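Last updated: 4th January
By Apostolos Manolakis, Kisstead Clothing Repair

FOR IMMEDIATE RELEASE

Kisstead opens a second mending counter, and we'd like your old jeans

I've been fixing other people's pants for 21 years, and I still get a kick out of it when a pair comes in that somebody was ready to throw away. So I'm very happy to write this one myself instead of handing it off. Kisstead is opening a second counter in March, over on Clarkent Street, two doors down from the old shoe store, and this one is going to do denim and nothing else.

If you've been to our first shop you know how tight it is in there. We've got hems, zippers, coat linings, prom dresses in the spring, and a rack of jeans that blocks the door to the bathroom. Last year we mended 618 pairs, most of them on one machine, and Rizwan Barua did the bulk of it while also answering the phone. Rizwan is going to run the new place. He's earned it, and he has already picked out the paint (dark green, if you were wondering – I wanted yellow and lost).

Denim wants its own room. The thread is heavier, the needles are different, and the blue gets on everything. I once sent a lady home with a cream wool skirt that had a faint blue thumbprint on the waistband, and I paid for that skirt. With the two kinds of work split up, I'll sleep better and your skirts will be safer.

The repair we see most is the inside of the thigh, right by the crotch seam. People get embarrassed about it and fold the jeans up so we can't see. Please don't! It's the most common wear there is, and it's much easier to fix when the cloth is thin than when it's a hole you can put your fist through. Hold the pair up to a window, and if light comes through, bring it in.
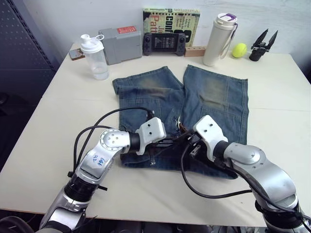 Blue jeans laid flat across a white table.

We'll be offering three things at the Clarkent Street counter. The first is the plain darn, done by machine over a backing patch, in a thread as close to your fade as we can get. The second is a visible patch, for folks who want the mend to show, and you can choose from our scrap bin or bring your own fabric. The third is what we're calling the Bedo hem, named after my old teacher's dog, where we take the length up and put the original worn edge back on so it looks like the jeans came that way. It takes longer and costs more, and I think it's worth it. Rizwan thinks it's fussy. You can ask him about it, he'll tell you.

Pockets, belt loops and rivets we'll do as well. Waistbands we'll take in by up to 2 inches. More than that and the back pockets start drifting toward each other, and you end up with something that looks odd from behind, so I'd sooner talk you out of it.

Jeans should come in clean, please, with the pockets emptied. We check them anyway and keep a jar of what we find, mostly guitar picks and pen caps, plus one very nice key that doesn't belong to anybody who's answered my sign.

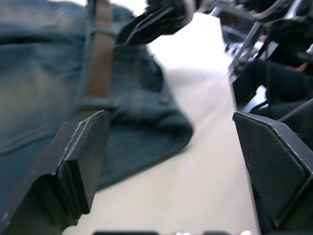
The other piece of news is the Kiani Shelf. This is a rack of mended jeans by the front window, free to whoever needs a pair. If you have jeans you don't wear anymore, in any size and pretty much any state, drop them off and we'll fix what can be fixed. The ones that are past saving get cut up for patches, so nothing you bring will be wasted. We're hoping to start with over 900 pairs given away in the first year, which Rizwan says is optimistic and I say is what the stockroom is for. Kids' sizes are what we're asked for most, and they're the hardest to come by, because kids don't leave much behind at the knees.

There's no form to fill out and we won't ask you why you want them. Just walk in and try some on. There's a changing room with a proper door, which is more than I can say for the first shop.

We'll have coffee going on opening day, and I'll be hemming at the front table if you want to watch or ask how something's done. Bring a pair and I'll give you a price on the spot. Reporters are welcome too, come any time before noon, when it's quieter and I can hear you over the machines. For anything ahead of the opening, ask for me or Rizwan at the first shop – if the phone rings a while, one of us has a needle in his hand, so give it a minute.

Recent from Kisstead
Winter coat linings: when to bring yours in
Why we stopped gluing hems
New drop-off hours at the first shop
How to wash a mended pair
Scrap bin sale: denim by the bag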